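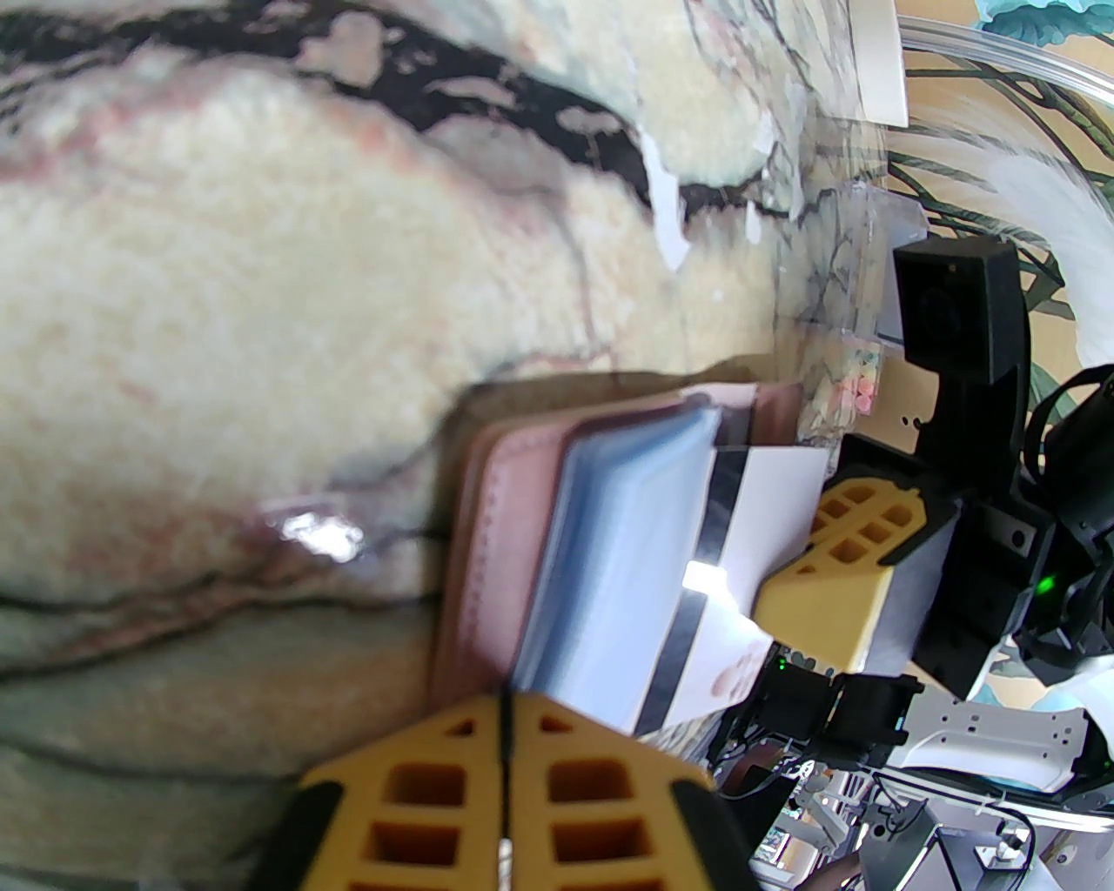

펼쳐진 분홍색 가죽 지갑. 안에 투명한 카드 칸이 있다.

임케 포스(Imke Voß) 씨는 경기 중에 게임 패드를 잡지 않습니다. 그녀는 컴퓨터와 컴퓨터가 겨루는 아이스하키 시뮬레이션 리그 '포르덴(Vorden)'에서 '마크(Mak)' 팀의 감독을 맡고 있습니다. 선수 명단을 정하고, 라인을 짜고, 전술 값을 입력한 다음에는 다른 시청자와 똑같이 화면을 볼 뿐입니다.

우리는 2024년 11월 13일 저녁에 영상 통화로 이야기를 나누었습니다. 대화는 독일어로 하였고, 제가 한국어로 옮겼습니다. 하키 용어 중에 한국어로 어떻게 쓰는지 확실하지 않은 것은 쉬운 말로 풀어서 썼습니다.

첫 질문은 전날 밤의 패배에 대한 것이었습니다. 마크는 '라무브함(Ramuvham)'에게 2 대 5로 졌고, 이것으로 네 경기를 연속으로 졌습니다.

"점수보다 내용이 더 나빴어요." 포스 씨가 말했습니다. "2피리어드까지는 2 대 2였습니다. 그런데 3피리어드에 우리 두 번째 라인이 완전히 지쳤어요. 체력 값이 떨어지는 것이 화면에 다 보였는데, 저는 아무것도 할 수 없었습니다. 경기가 시작되면 감독은 손을 댈 수 없다는 것이 우리 리그의 규칙이니까요."

그 규칙이 불만이냐고 물었더니 그녀는 잠깐 생각했습니다.

"지는 날에는 불만입니다. 이기는 날에는 좋은 규칙이라고 생각하고요."

포르덴 리그는 '욜리타흐(Jolitach)'라는 하키 게임을 사용합니다. 팀은 열두 개이고, 정규 시즌은 9월에 시작하여 이듬해 4월에 끝납니다. 모든 경기는 리그 운영을 맡은 루트거 올트만스(Ludger Oltmanns) 씨의 컴퓨터에서 진행되며, 감독들은 경기 시작 두 시간 전까지 명단 파일을 그에게 보내야 합니다. 늦으면 지난 경기의 명단이 그대로 사용됩니다. 포스 씨도 10월에 한 번 늦었습니다.

"부상 선수가 명단에 그대로 남아 있었어요. 게임이 그 자리를 자동으로 채웠는데, 하필 수비수를 공격 라인에 넣었습니다. 그 수비수가 골을 넣었어요! 그 선수의 이번 시즌 유일한 골입니다. 그래도 경기는 졌습니다."

마크의 문제는 무엇인지 물었습니다. 기록만 보면 이 팀은 약한 팀이 아닙니다. 주전 골키퍼의 종합 능력치는 81로, 리그에서 세 번째로 높습니다. 슛 숫자도 대부분의 경기에서 상대 팀보다 많습니다. 하지만 페널티가 많고, 수적으로 불리한 시간에 골을 너무 쉽게 내줍니다.

"저는 몸싸움 강도를 높게 설정하는 편입니다." 그녀가 설명했습니다. "지난 시즌에는 그 방법이 통했어요. 그런데 여름에 욜리타흐가 업데이트되면서 심판 판정이 엄격해졌습니다. 다른 감독들은 금방 바꾸었고, 저는 고집을 부렸지요. 수적으로 불리할 때 우리가 실점하지 않고 버티는 비율이 58퍼센트입니다. 아주 부끄러운 숫자예요."

그렇다면 왜 아직도 바꾸지 않았을까요?

"반은 바꾸었습니다. 첫 번째 라인은 강도를 낮췄어요. 그런데 세 번째 라인은 원래 몸싸움을 하라고 뽑은 선수들입니다. 스케이트가 느리고 패스도 좋지 않아요. 그 선수들에게 얌전하게 하라고 하면 얼음 위에서 할 일이 없습니다. 트레이드를 해야 하는데, 느린 선수를 받겠다는 팀이 없네요."

트레이드 이야기가 나오자 포스 씨의 말이 빨라졌습니다. 포르덴에서는 돈으로 선수를 살 수 없고, 선수와 선수, 또는 선수와 드래프트 순번만 바꿀 수 있습니다. 한 시즌에 팀마다 여섯 번까지 가능합니다. 마크는 벌써 네 번을 사용했습니다.

"두 번은 잘했고, 한 번은 보통이고, 한 번은 지금도 생각하면 잠이 안 옵니다. 라무브함에 왼쪽 공격수를 보낸 것 말입니다. 어제 우리에게 두 골을 넣은 바로 그 선수예요. 그때는 나이가 많아서 곧 능력치가 떨어질 것이라고 계산했습니다. 떨어지지 않더군요."

라무브함의 감독과는 사이가 괜찮다고 합니다. 경기가 끝난 뒤 그쪽에서 짧은 메시지가 왔는데, 내용은 '공격수를 보내 주셔서 감사합니다'였습니다. 포스 씨는 아직 답장을 쓰지 않았습니다.

저는 이런 경기를 처음 보는 사람이 자주 하는 질문도 해 보았습니다. 결국 컴퓨터가 계산하는 것인데, 같은 경기를 여러 번 돌리면 결과가 매번 다르지 않은가 하는 것입니다.

"물론 다릅니다. 시즌 전에 저는 연습으로 300경기를 돌려 보았어요. 같은 명단, 같은 상대였습니다. 7 대 0으로 이긴 경기도 있고 1 대 6으로 진 경기도 있었습니다. 하지만 진짜 하키도 같은 두 팀이 다시 경기를 하면 결과가 다르잖아요. 리그에서는 한 번만 돌립니다. 그 한 번이 기록이 되는 것이고, 그래서 긴장이 됩니다."

그 많은 연습 경기를 모두 보았는지 궁금했습니다. 그녀는 웃으면서, 빨리 감기로 결과만 저장했다고 대답했습니다. 처음 몇 경기는 끝까지 보았지만 그다음에는 컴퓨터를 켜 둔 채로 저녁을 만들러 갔다고 합니다.

올트만스 씨와는 다음 날 전화로 따로 통화했습니다. 그는 경기를 돌리고 중계도 직접 합니다. 혼자서 해설까지 하기 때문에 목이 자주 아프다고 했습니다. 이번 시즌 개막전은 약 1,820명이 보았는데, 리그가 시작된 이후 가장 많은 숫자입니다.

"개막전은 언제나 많이 봅니다." 그가 말했습니다. "11월이 되면 줄어듭니다. 그래도 채팅창에 남아 있는 사람들은 매우 열심히 봅니다. 제가 선수 이름을 잘못 읽으면 바로 고쳐 줍니다. 어제도 세 번 틀렸습니다."

마크의 부진에 대해서는 조심스럽게 말했습니다. 운영자가 한 팀의 전술을 평가하면 다른 감독들이 좋아하지 않는다는 것입니다. 다만 그는 마크의 경기가 중계하기에 재미있다고 덧붙였습니다. "페널티가 많으면 할 말도 많습니다."

리그 안에서는 요즘 규칙을 바꾸자는 의견도 있습니다. 피리어드 사이의 휴식 시간에 라인을 한 번 수정할 수 있게 하자는 제안입니다. 여섯 팀이 찬성하고 네 팀이 반대하며, 두 팀은 아직 답하지 않았습니다. 올트만스 씨는 기술적으로 어려운 일은 아니라고 했습니다. 문제는 시차입니다. 감독 중 세 명은 유럽 밖에 살고 있어서 경기 시간에 깨어 있기가 힘듭니다. 그 사람들에게는 불공평한 규칙이 될 수 있습니다.

이 제안에 대한 생각을 포스 씨에게도 물었습니다. 어젯밤 같은 경기를 생각하면 당연히 찬성할 것이라고 저는 예상했습니다. 그러나 그녀는 반대한 네 팀 중 하나였습니다.

"라인을 수정할 수 있으면 저는 매번 수정할 거예요. 그리고 매번 잘못 수정할 겁니다. 저는 저를 잘 알아요." 그녀는 이어서 이렇게 말했습니다. "그리고 저는 경기를 보면서 차를 마시는 것이 좋습니다. 두 시간 동안 아무것도 결정하지 않아도 되니까요. 직장에서는 하루 종일 결정을 해야 합니다."

그녀의 직장은 치과 기공소이고, 동료 중에 하키를 보는 사람은 없다고 합니다. 어릴 때 오빠를 따라 실제로 하키를 2년 정도 배웠지만, 뒤로 타는 스케이트가 끝까지 늘지 않아서 그만두었습니다. 지금은 겨울에 한두 번 얼음판에 갑니다.

마크의 다음 상대는 순위표 맨 아래에 있는 팀입니다. 이 말을 하자 포스 씨는 고개를 저었습니다. 그 팀은 페널티가 리그에서 가장 적고, 수적으로 유리할 때의 공격이 생각보다 날카롭다고 합니다. 그녀는 이번에는 세 번째 라인의 출전 시간을 줄이고, 2군에서 젊은 센터 한 명을 올릴 생각입니다. 능력치는 낮지만 페이스오프를 잘하는 선수입니다.

"명단은 거의 다 썼습니다. 골키퍼만 아직 정하지 못했어요. 주전이 여섯 경기를 쉬지 않고 나왔거든요. 후보 골키퍼를 내보내고 지면 채팅창에서 한마디씩 할 것이고, 주전을 내보내고 지면 제가 저에게 한마디 하겠지요."

통화를 마치기 전에 저는 플레이오프에 갈 수 있을지 물었습니다. 마크는 지금 9위이고, 8위까지 올라갑니다. 그녀는 승점 차이가 3점이라고 먼저 정확하게 말한 다음, 갈 수 있다고 대답했습니다. 그리고 공격수를 돌려받을 방법이 있는지 라무브함에 한번 물어보겠다고 했습니다. 감사 메시지의 답장도 그때 같이 보낼 계획입니다.

문의: 편집부 연락 양식 | © 2024 모든 권리 보유 | 맨 위로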